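**Unit 2: Comparing Hand-Held Grippers**
Derese Technical Institute, Applied Automation
Instructor: Hadiza Adeyemi

Read these notes before the December laboratory session. Students should already be familiar with the force and friction material in Unit 1.

## 2.1 Purpose of the comparison

A gripper trial measures how one tool performs against another on the same objects, with the same operator and the same time limit. In this course the two tools are the Randness parallel gripper and the Brindeo linked-finger gripper. Each is held by hand, and each carries its own camera.

## 2.2 Procedure

1. Record the tool, the operator and the finger pads fitted.
2. Place the objects as listed on the trial sheet. Do not straighten them between attempts.
3. Make 15 attempts with each tool.
4. Score every attempt as *held*, *slipped* or *missed*.
5. Exchange tools and repeat.

An object counts as held only if it clears the rim of the container and is set down under control. Attempts in which the operator touches the object with the free hand are void and must be repeated.

## 2.3 Film packaging

Rigid objects tell us little about pad design. Snack packets are more demanding: the film wrinkles under load, reflections confuse the camera, and neighboring packets restrict the approach. The Naltley set of 3,502 recorded attempts gives film packaging a category of its own, and students should do the same in their tables.
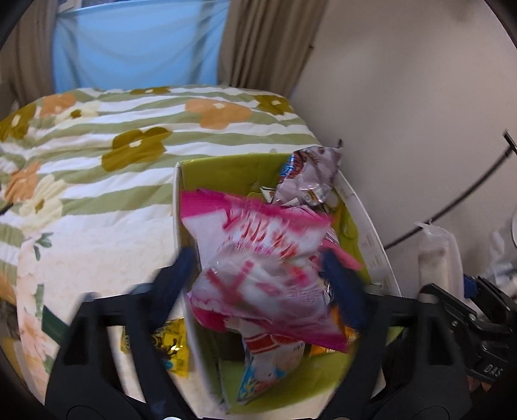 *Applied Automation Course Notes, p. 96*

With the jaws on either side of a large pink-and-white package, the operator must decide how far to lower the pads before closing. A shallow grip takes up only loose film. A deep grip may catch adjoining packets, and the attempt is then scored as slipped if the target falls.

Note also the glossy highlights on the film. Mark any recording in which glare or motion blur hides the point of contact.

## 2.4 Report

Submit one table per tool and a written comparison of two pages. State which pads you would select for film packaging and cite the attempts that support your choice.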